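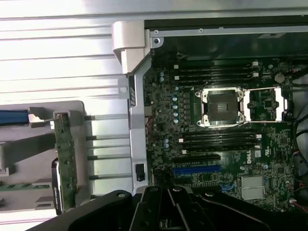
The woman from Marnanis said the arm would learn it the way I had learned it, by watching somebody who knew.

I told her I hadn't learned it that way. I had learned it by bending pins.

She wrote that down, which annoyed me, and handed me the controller. It had a trigger for the fingers and a grip that was warm from the last person. On the screen I could see what the wrist saw: the socket, the memory slots on either side of it, the drive cage swung out on the left. I have stripped machines like that for years and never once looked at one from down there.

"Just do what you normally do," she said.

Normally I lean on the case with my elbow. Normally I feel the lever give before it moves. I squeezed the trigger and the fingers closed on nothing, a good inch short.

"That's fine. We keep those too."

"You keep the misses?"

"Some of them."

Resell was paying for 208 of these, good ones, and I had done 4. The man on the early shift had signed off on 201 of his own, and I'd seen a few played back. In every one the arm paused over the board before it went in. She called it planning. I knew him – he was looking at the clock.

"So it'll pause too," I said.

"If it helps."

"And if it doesn't?"

She was already resetting the counter. I brought the wrist down toward the blue slot, slower than I needed to, and tried to think of what my elbow would be doing. There was no place on the controller for it. I put it on the bench anyway, and leaned.

"Good," she said, to the screen. "Again."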